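Open House at Plornley
March, by the features desk

I got to Fiven's open house a little before 10 in the morning, coffee in hand, and the parking lot was already packed. The company builds software for robot arms out of an old seed warehouse in Plornley, and once a year it opens the doors and lets people like me wander around asking silly questions (I had plenty!).

Most of the demos this year were simulated, and that was fine by me. You stand at a big monitor and get the view from right behind the gripper, two dark fingers poking up from the bottom of the screen, with whatever the robot is working near spread out past them. The project is called Dhillon, after the street where the first office was, and it has over 2,000 practice runs saved so far. I watched 8 of them back to back and could have stayed for lunch.

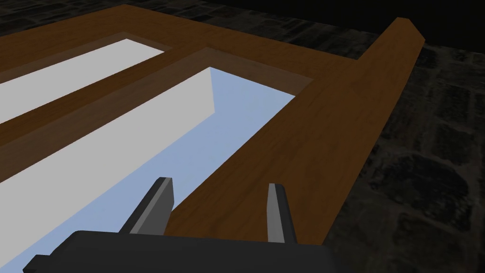

Why practice in a simulator first?

A practice run on a computer can go badly without breaking anything, and you can start it over in a second.

My favorite stop was the big wooden frame, with its two long openings side by side and that chunky plank down the right. I kept leaning in like I could touch the grain! The woman next to me had driven over from Sullville with her kids, and they wanted to know when they'd get a turn at the controls. They got one after the 2 o'clock talk, and so did I. I was terrible at it. Steering a hand you can only see from behind takes some getting used to, and I drifted left the whole time.

Fiven plans to hold the next one in Sullville, in a bigger hall with more screens.

Contact the magazine | Copyright, all rights reserved | Back to top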